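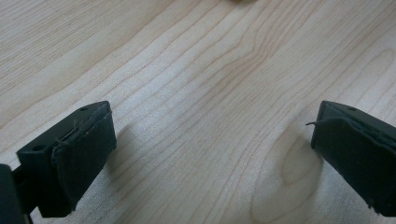
I met the owner of Bindside in her kitchen at 7 in the morning, which is when she does her bookkeeping, and she'd already had two coffees before I got my coat off. She's been repairing old cookbooks for 11 years – the greasy, falling-apart kind that families fight over – and she talks fast. I asked how she decides what to fix and what to leave alone. "Stains stay," she said. "People cry if you take out grandma's gravy!" Paper has a direction to it, she told me, same as the pale wood of a tabletop where the grain runs off in long stripes and then goes all wavy. "You can see it in wood. In paper you have to feel for it, and if you glue across it the page curls up on you."

I wanted to know about money (I always do). A simple respine is $45, and she hasn't raised that in ages. "I should. My sister tells me every December." Her biggest job so far came from Lerno, a cooking school that sent over a crate of binders held together with tape. "Tape is the enemy. Write that down." So I did.

She keeps a list of every book she's worked on, and it's over 4,000 now. Does she cook from any of them? She laughed for a good while. "I make eggs. I make very good eggs."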